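4.2 Soft toys and the problem of where they live 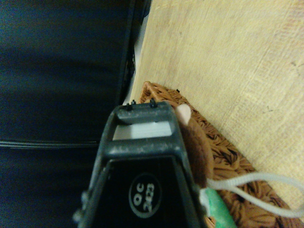
Figure 3. Brown plush toy with a white cord, from the soft toy group.

Of all the things people keep at home, soft toys were the ones our households most enjoyed talking about, and the ones they found hardest to put away. We had expected books or clothes to take up most of the interview time. Instead, the conversation kept drifting back to bears, rabbits and creatures of no known species, and we were delighted to follow it. Part of the trouble is that a soft toy has so little in common with the next one along. A plate is very like another plate, but the toy in Figure 3 has short brown pile over a rounded body, a pale pinkish-beige tip that could be an ear, a paw or a muzzle, and a white cord coming out from underneath. Each of those details turned out to matter to somebody when they were deciding on a place for a toy.

Cords and loops deserve a paragraph of their own. Parents in the Evdale group were divided between those who saw a cord as a handy way to hang a toy up and those who saw it as something to keep well out of a small child's reach. The first lot had hooks behind doors, on the ends of bunk beds and, in one very cheerful hallway, along a length of old picture rail. The second lot put corded toys on a high shelf or snipped the cord off altogether. Both were quite sure of their system and both kept to it, which we can't say of many of the other systems we heard about!

Fabric came next. Short pile was liked for being easy to brush and quick to shake out, and toys made of it tended to stay in bedrooms and living rooms. Long pile gathers fluff, and several families had moved the shaggier animals into lidded boxes for that reason alone. Colour played a part too, though a smaller one than we guessed at the start. Brown and grey toys were said to "put up with more" and were allowed on the floor, in the car and, in the summer, out on the grass. Pale ones lived on beds. Toys with both dark and light parts usually followed the rule for the light part, as that was where a mark would show first.

Our list of household items for the August round came to 2179 entries, of which 185 were soft toys. Sorting them was a pleasure. Carolina Cunha made the first pass using the families' own words, so that early drafts of the coding sheet had headings such as "sleeping friends", "car people" and "the ones from Granny". Saqib Qureshi then went through the same entries looking only at size, fabric and fastenings. We compared the two versions over a long afternoon at the Zhuravel reading room and were pleased by how often they met. The "car people" were nearly all small and short-piled, and a good many of them had a loop or cord. The "sleeping friends" were larger and floppier, with hardly a fastening among them.

Where the two versions parted company was just as interesting. Toys given by grandparents had nothing in common that one could feel or measure. They were big and small, knitted and plush, new and very old, and yet they were kept together in 64 cases, often on a chair which nobody was then allowed to sit on. Any storage advice based on size and material alone would break up these little gatherings at once – and the children would have them back together by teatime.

We also asked who does the putting away. In most homes the answer for soft toys was different from the answer for everything else. Bricks, puzzles and pens were cleared by whichever adult was passing. Soft toys were put to bed by the child, sometimes in a fixed order, with the adult standing by. One father described waiting on the landing every evening while each animal was turned to face the window. Tidying of this sort is slow, but it was the only kind that the children in our study started without being asked, and we return to it in section 5 when we look at shelf height and the reach of children under six.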